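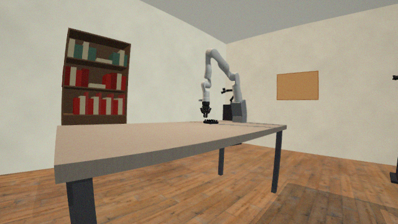
Image courtesy of Clostow

I've wanted to see the inside of the Clostow furniture works ever since we bought one of their dining tables, so when they announced an open day for July 2024 I signed us up within the hour. It's a 50-minute drive from our place, the last part on a farm road with no shoulder, and we still got there before the gates opened. (My husband blames me for this. Fair enough!)

They took us around in groups of 40, which sounded like far too many until we got into the cutting hall and it swallowed the lot of us. Our guide was Mirta Núñez, who started there in the finishing room and clearly still likes it best. She had us all run our hands over two boards, one sanded once and one sanded 4 times, and I guessed wrong.

The leg shop was my favorite. I had no idea how much arguing goes into where a table leg should stand – too far in and the thing tips when somebody leans on a corner, too far out and you stub your toes all winter. They had a heap of rejects by the door and let the kids sit on them.

After that came the drying sheds, which smell wonderful and are hot as an oven in summer. I lasted maybe five minutes. Abdelilah Amrani, who runs the sheds, was happily drinking tea in there.

Lunch was in the canteen: lentil soup, good bread, and a plum cake that ran out just ahead of us. The shop has a seconds corner at the back, and I came home with a small Allora stool with a scratch on one side for much less than I'd planned to spend.

Parking is free but fills up fast, so use the lower lot. Wear closed shoes or they won't let you past the front desk. The next open day is in June, and you can sign up at reception before you leave, as we did.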